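Sorkelix Grasp Simulation – Pre-Release Inspection Checklist with Comments

Project: Grimshaw (close-range grasping of clear and plain-surfaced objects)
Simulator build: Iritport, wrist camera configuration
Date of inspection: May 2020
Scope: rendered episodes and logs for the release candidate. Hardware cell checks are covered in a separate list.

Marking: P = pass, F = fail, C = pass with comment, N/A = not applicable. A single F in section 1 or 2 stops the release.

1. Episode set

1.1 Episode total matches manifest – P
Manifest and disk both give 2,663 episodes.

1.2 Every episode has a seed, a scene file and a joint log – P

1.3 No seed shared between training and held-out sets – C
Three seeds appeared in both sets in the February candidate. They were removed from training, and the split script now stops on a duplicate. Rerun clean.

1.4 Held-out set contains objects missing from training – P
Held-out set has 44 objects, all checked by mesh hash. File names were not relied on.

2. Motion and force limits

2.1 Joint speed stays under the cell limit in all episodes – P

2.2 Commanded grip force stays under the cell limit – P

2.3 Contact stop is triggered when force rises before the fingers close – C
Works with rigid meshes. With thin-walled meshes the stop is late by a few control steps. Acceptable in simulation. Do not carry the threshold over to the hardware cell without a new test.

2.4 Policy output is clamped before it reaches the controller – P
Clamp is in the controller wrapper, so it also holds for replayed episodes.

2.5 Recovery motion backs away along the approach line – F, then P
First run backed away straight up, regardless of approach. Fixed in the wrapper and rerun on the full held-out set. Both results are kept in the log.

3. Wrist camera rendering

3.1 Camera pose matches the calibration file – P

3.2 Fingers are drawn in the view at all gripper widths – P

3.3 Clear materials render with refraction and highlights on – C
Spot-checked at close range, where the method has the most trouble. A clear surface next to a plain gray one gives the depth estimator two bad cases at once: bright patches and creases that belong to no single depth, beside a smooth area with little texture to match.

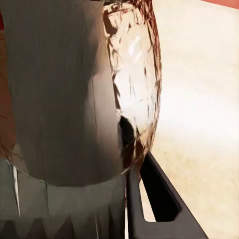 Sulano disagrees with the C on 3.3 and would mark it F. The highlights are fine to look at, but the renderer uses a single refraction setting for every clear mesh, and a policy trained on that will learn the setting. Either vary it per episode or say in the release note that clear objects were tested under one value only.

Response to the above: accepted in part. The mark stays at C, as the item asks only whether the effects are on. The single value is now stated in the release note, and item 3.6 has been added.

3.4 Shadows between touching objects are present – P

3.5 Background and table texture vary between episodes – C
Table texture varies. Background color varies less than the scene file suggests. Several of the listed colors are close enough to be the same after tone mapping.

3.6 Refraction value varies per episode – F
New item, see 3.3. Not blocking for this release. To be closed before the next one.

4. Reported result

4.1 Success rate can be reproduced from the logs – P
The reported figure is 66 percent on held-out objects. Recomputed from raw logs with the same outcome.

4.2 Success is defined before the run – P
Object lifted clear of the surface and held to the end of the episode. Neighboring objects may move but may not fall.

4.3 Failures are sorted by cause – C
About half are logged as "other". The label is too broad to be useful. Early contact with a neighboring object should have its own code.

4.4 Baseline run on identical seeds – P

4.5 Claims limited to what was tested – C
The draft said the method "handles transparent objects". Changed to "was tested on transparent objects in simulation".

5. Release

5.1 License file present – P
5.2 Version tag matches build – P
5.3 Checksums generated after the last change – P
Regenerated after the 2.5 fix.
5.4 Hardware transfer test attached – N/A

Result: released with comments. Open items are 2.3 (threshold on thin-walled meshes), 3.5, 3.6 and 4.3.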